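# Sitzung 4: Wenn der Greifer glaubt, er hätte was

Heute geht's um einen Fehler, den ich selbst verbockt habe, also bitte gut aufpassen! Im Februar lief bei uns die Wäscheaufgabe mit der Norkach-Steuerung: Teil greifen, anheben, ablegen. Nach über 200 Durchläufen meldete das Protokoll fast nur Erfolge – und trotzdem hatte der Arm immer wieder mit leeren Fingern »abgelegt«.

Der Grund war eine einzige Schwelle. Ich hatte »gegriffen« allein am Motorstrom festgemacht, und bei dünnem Stoff reicht schon die Reibung im Gelenk, damit der Wert kurz drüberliegt.

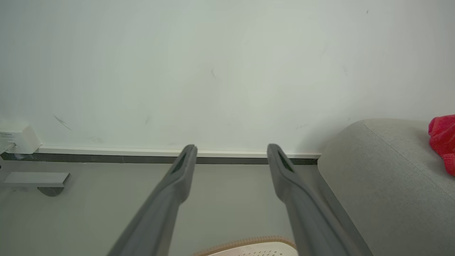
Ein Einwand aus dem Kurs kam sofort: Dann hätte doch die Fingerweite den Fehler zeigen müssen, die wird ja mitgeschrieben. Stimmt, wurde sie auch, nur hat mein Auswerteskript diese Spalte nie gelesen (peinlich, ich weiß). Bei Stoff hilft sie außerdem nur begrenzt. Eine einzelne Lage ist so dünn, dass »zu mit Stoff« und »zu ohne Stoff« fast denselben Wert liefern.

Die zweite Baustelle ist die Sicherheit. Nach dem falschen Erfolg ging der Arm mit voller Geschwindigkeit in die nächste Bewegung, egal was noch irgendwo festhing. Das darf nicht sein.

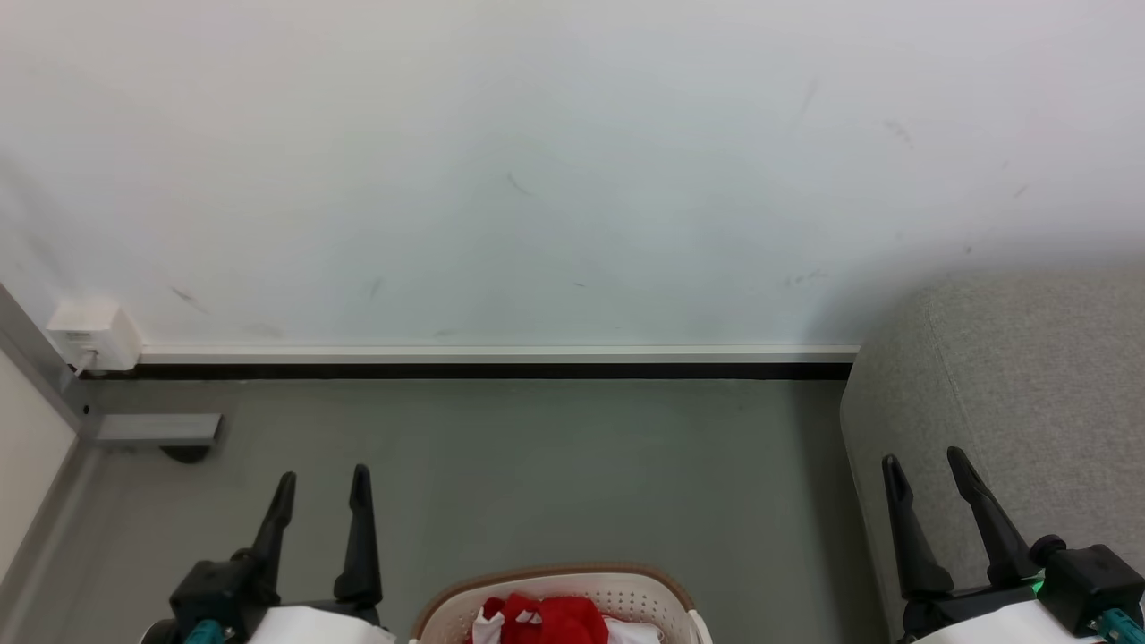

*Abb. 2: Beide Greifer, dazwischen der Korb mit roter und weißer Wäsche.*

Was wir geändert haben:

- Nach dem Schließen 300 ms warten, erst dann den Strom auswerten
- Langsam anheben und das Kamerabild am Handgelenk prüfen
- Bei Widerspruch zwischen Strom und Bild: anhalten, Meldung, keine Wiederholung

Der letzte Punkt war umstritten, weil man damit natürlich Durchsatz verliert. Mir ist das hier völlig egal.

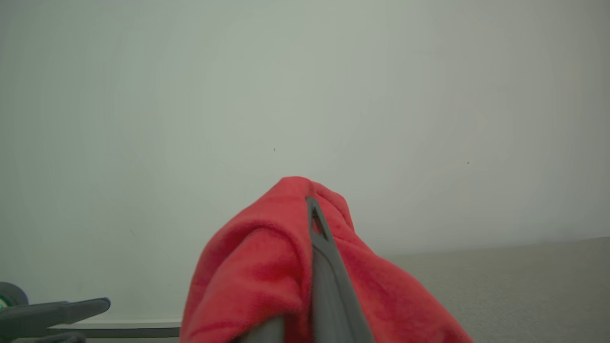 Bis zur nächsten Sitzung nehmt ihr euch bitte 100 Durchläufe aus dem Sernura-Ordner vor und sucht die falschen Erfolge raus, erst nur mit dem Strom, dann zusätzlich mit der Fingerweite. Schreibt dazu, wo ihr euch unsicher wart – solche Fälle besprechen wir dann zuerst.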